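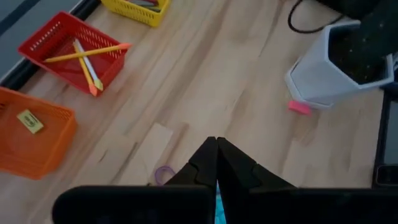

Montserrat Gallardo asked at the last review whether the reduced-sugar version of the Brallovix lemon drink could reach stores without a change to the filling line at Urndale, and whether the cost of the new bottle had been counted in the figures shown to her. The answer to the first question is yes, with one condition described under Production. The answer to the second is that it had been counted only in part, and the corrected position is given under Budget.

Brallovix Reduced Sugar: Progress Report to Reisinger
Reporting period: April through July

Summary
The project remains within its approved scope. The recipe was settled in May after the third round of tasting. Shelf-life testing is in progress and will not finish before the end of September. The label has been approved for the home market and is still under review for export. A limited release in the Skultholm area is planned for October, subject to the shelf-life results.

Recipe
The original proposal called for a single sweetener to replace most of the sugar. Early batches had a lingering aftertaste that panel members noticed at room temperature more than when the drink was chilled. The team therefore moved to a blend, keeping a portion of the cane sugar and adding a small amount of stevia extract. The lemon juice content was raised slightly at the same time, and the carbonation was left as it is in the standard product.

Three rounds of tasting were held. The final round had 190 participants, drawn from regular buyers of the standard drink and from people who said they had stopped buying soft drinks because of sugar. Each person tasted the standard and the new version without labels. Of the comments that mentioned aftertaste, most came from the first group. The second group was more critical of the lemon flavor, which several described as sharp. A milder lemon oil was tried in June and was not adopted, as it faded during storage.

The final recipe contains 43 percent less sugar than the standard drink. The proposal had set a target of one half. The team considers the lower reduction acceptable and asks Reisinger to confirm this in writing, as the grant terms refer to the original target.

Packaging
The bottle is the existing half-liter shape made with a share of plant-based plastic. The supplier has delivered two trial lots. The first was returned on account of uneven neck finish, which caused caps to seat poorly. The second lot passed inspection and was used for the shelf-life samples.

The label keeps the Brallovix name in its present lettering on a pale yellow ground. An earlier design in green was withdrawn after store buyers pointed out that it resembled the lime flavor, and one chain said it would have to be shelved separately. The wording "reduced sugar" appears on the front. The statement on the bottle material has been shortened and moved to the back at the request of our legal adviser.

Production
The Urndale plant ran the new bottle on the existing filling line for one full shift in June. Fill levels and cap torque were within limits. The line had to be run below its normal speed, because the new bottle is somewhat softer when warm and deformed at the transfer wheel. Maintenance staff have adjusted the guides, and a second trial at full speed is scheduled for August. If that trial is successful, no new equipment will be required. If it is not, the plant can still supply the October release at the lower speed, but a wider launch would need a replacement transfer section.

Mixing and cleaning procedures have been updated. The syrup room now holds the stevia extract in a separate locked cabinet, and batch sheets have been revised so that the two sweeteners are weighed and signed for individually.

Shelf life
Samples are stored at three temperatures and checked every 30 days. The checks cover color, acidity, carbonation, sediment and taste. Results to date show no change of concern in the samples kept cool or at room temperature. The warm samples have lost some carbonation, at a rate slightly higher than in the standard bottle. The laboratory will report on whether this affects the best-before date. Until that report is received, printed date codes will follow the shorter period used for the canned product.

Budget
Spending on recipe work and tasting is complete and came in under the amount allowed. Packaging is over its allowance. The figures shown at the last review included the bottles themselves but omitted the freight on the returned lot and the cost of the label redesign. Both have now been entered. The overrun can be met from the unspent tasting funds, and approval for that transfer is requested. No increase in the total grant is sought.

Staffing
The project has had 4 full-time positions since April. The packaging engineer's post was vacant for part of May and has been filled from within the Urndale plant.

Next period
Full-speed line trial at Urndale, August
Final shelf-life report from the laboratory, September
Export label decision, September
Limited release, Skultholm stores, October

Decisions requested from Reisinger
Written acceptance of the revised sugar reduction
Approval to move unspent tasting funds to packaging
Confirmation that the next report may be submitted after the Skultholm release, so that first sales can be included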